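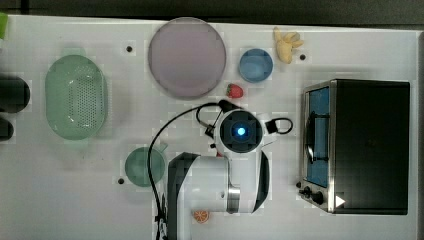 Magnus Leckie would like to know who is going to wash it all. His comment was the first to appear under the notice from the Ciltelstead play library, which said that its new toy kitchen sets can be borrowed from September 19, 2025, and it has drawn more agreement than the notice itself.

The sets, put together by the local firm Fetenetti, come with toy food and a selection of things to cook and serve it in. Among the pieces are a pale pinkish plate, a small blue bowl, a pale green colander and a teal-green pan, along with bananas, a strawberry and a slice of orange for the chef to work with. The library has 30 sets to lend, paid for with a grant of £2,000 from the Urquhart fund.

According to the notice, borrowing a set will "open up a world of healthy eating" for the under-fives. That is a lot to ask of a toy strawberry. The library was asked what the claim rests on and sent back a copy of the same notice, with the sentence underlined.

There is a better case to be made, and it is a plainer one. Toy kitchen things cost money, take up a shelf and are often dropped after a few weeks in favour of a cardboard box. Borrowing them makes sense. A trial in July at the Halto centre brought in 113 requests for a handful of sets, and parents there seem to have wanted something to do on a wet afternoon more than a lesson in fruit.

Abrehet Degefa, who ran the trial, was careful about what it showed. "They liked the colander," she said. "Mostly they put it on their heads. I wouldn't call that nutrition, but they were busy for an hour."

She did not have figures for how many pieces went missing in July. The small food is the obvious worry – a bowl is hard to lose, an orange slice is not – and the library's answer is a printed list in every bag, to be ticked off at the desk when the set comes back. Whether staff will have time to go through it with a queue waiting is another matter.

As for Mr Leckie's question, borrowers are asked to return everything clean. The library says it will wipe the pieces down again before they go out. It has not said what happens to a set that comes back sticky on a busy morning.

Loans are for 30 days and are free to members. Sets cannot be reserved by telephone.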